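2018-04-07
Trastutico writing workshop, notebook, Poppy Birkett

Two-strand stories again. I have been putting off writing this up since the last session and I'm glad I waited, as the new draft of the Skikent story has finally done something and I can see what I was getting wrong!

Where it stands: draft six, 3896 words. One strand is Marta on the ferry going over to Skikent, the other is her brother in the shop at Dellon, waiting for the phone. Alternating sections, past tense for both, close third for both. In draft five I had them meet on the last page and have the argument the whole story had been promising. Everyone in the group read it and said "yes, fine," in that voice. You know the voice.

So the test for this week was to cut the meeting completely. Took out the last section (all the shouting, the business with the coat, the line about their father that I was so proud of) and stopped with Marta at the top of the street and the brother getting up to turn the sign over. It's so much better. I read it aloud twice in the kitchen and got goosebumps at my own story, which is a bit embarrassing to put in the shared notebook but there it is. 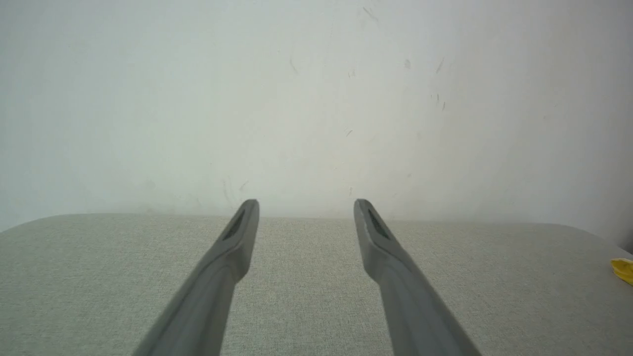
What changed, I think, is the length of the sections. In the old draft each strand ran to much the same size all the way down the page, so the reader settled into a rhythm like a tennis match and stopped expecting anything. In the new one the first sections are big and roomy, with the ferry café and the whole history of the shop, and then they get shorter each time we switch. They're the shape of those two gray fingers, broad at the bottom and narrowing toward rounded tips that lean in a little and leave a gap between them. The gap is where the argument used to be. Every reader so far has filled it in, and every one of them has told me a different argument!

Things I tried that didn't work, so we don't all try them again:

Switching tense for the brother. Present tense made him sound as if he was narrating a nature program. Back to past.

Having both strands mention the same object (it was the coat). Once was lovely, twice was a wink, three times and I wanted to throw the coat in the sea. Kept the one in the ferry section only.

Line breaks with a place name on top, "Dellon," "Skikent," and so on. Took them out and put the place into the first sentence each time. Reads faster. One person got lost at the second switch, so that opening sentence still needs the shop bell or the smell of the paraffin or something.

Very short final sections. I went down to 75 words and it felt like a trailer. The last pair want to be nearer 300 each, enough to stand in the room with them for a minute.

Exercise for the group, if anyone fancies it: take two people who want to have the same conversation, write each one alone on the way to it, 300 words apiece, and stop before the door opens. No phone calls between them. No flashback to the last time they talked. I did mine with a piano tuner and the woman who owes him money, and the piano tuner turned up so fully formed that I may have to give him a story of his own.

Still open: whose section goes last? At the moment it's the brother, and the sign turning over is a nice clear action to stop on. But Marta is the one who has been moving all this time, and part of me wants her feet on the street at the end. Will swap them and read both versions at the Kozan library reading in May, without saying which is which.

Also, the title is still terrible. "Crossing" has got to go. Suggestions in the margin please, any color of pen.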